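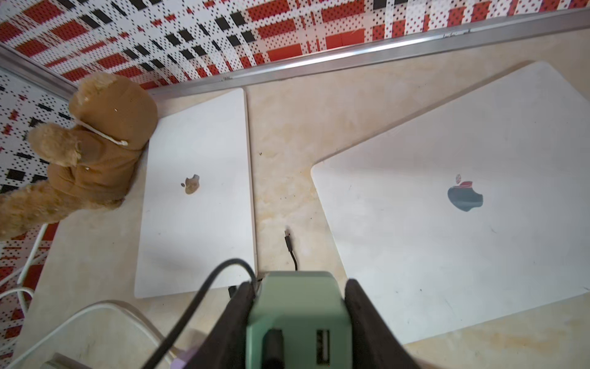 Issue 71

Grirgate shoppers can now collect their parcels closer to home

Foltport, September

Jekemik, the parcel forwarding service that has been bringing overseas shopping to local doorsteps for longer than many of its customers have been alive, is delighted to announce that 7 new collection counters are opening across Grirgate this month, with the first of them already taking in parcels at the Negri arcade beside the bus station.

Customers have been asking us for this for a good long while, and we are very pleased to be able to say yes at last! Until now, anyone in Grirgate who ordered through our overseas addresses had to wait in for the van or make the trip over to our Foltport depot, and we know from your letters (some of them very patient, some a little less so) that neither was much fun in the winter months.

When your order reaches our warehouse you will receive a message asking where you would like it sent. Simply choose the counter that suits you, pay the forwarding charge as usual, and bring your collection code along with you when the second message arrives. Parcels are kept for 7 days free of charge. If you are going to be away, do let us know beforehand and we will gladly hold on to them a little longer.

The counters have shelf room for 800 parcels between them, and the Negri arcade counter stays open until 8pm for those of you coming home from work. Very large items, such as furniture and bicycles, will still need to be collected from Foltport for the time being.

Jekemik began in 1978 with a single rented storeroom by the harbour and a handwritten ledger, which we still keep at the depot and are always happy to show to visitors. Home delivery carries on just as before, at the same prices, and existing customers do not need to open a new account to use the counters.

Contact us | © Jekemik Parcel Forwarding, Foltport | Back to top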